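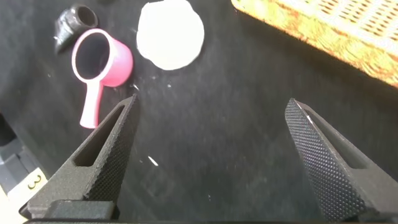 Zapata Workshop, Jaren Project

Jaren Tabletop: data card and setup notes

Jaren Tabletop is a collection of arm recordings made on a shared workshop bench. The release holds 2329 episodes, of which 601 are set aside for evaluation. Episodes involve small household items, among them a pink measuring cup, a white plate and a woven basket, placed on black fabric.

Hardware

The arm was assembled by members from the Juvard plans. The gripper has two black fingers with knurled inner faces and slotted bodies. Images come from a small camera carried at the wrist, so the fingers remain in view while the arm works. Users who crop the lower part of each image will lose the fingertips — the published baselines use the full image.

Known limitations

Lint and other small flecks are visible on the fabric in many episodes and have not been retouched. Dark items offer little contrast against the cloth. Joint logs are missing for 284 episodes; these are listed in missing.txt and should be excluded from any work that depends on arm position.

Versions

Version 4 replaces all earlier releases. The February update corrected the time offset between images and joint logs. Files are read with the Zirnia loader, older copies of which will reject the new index.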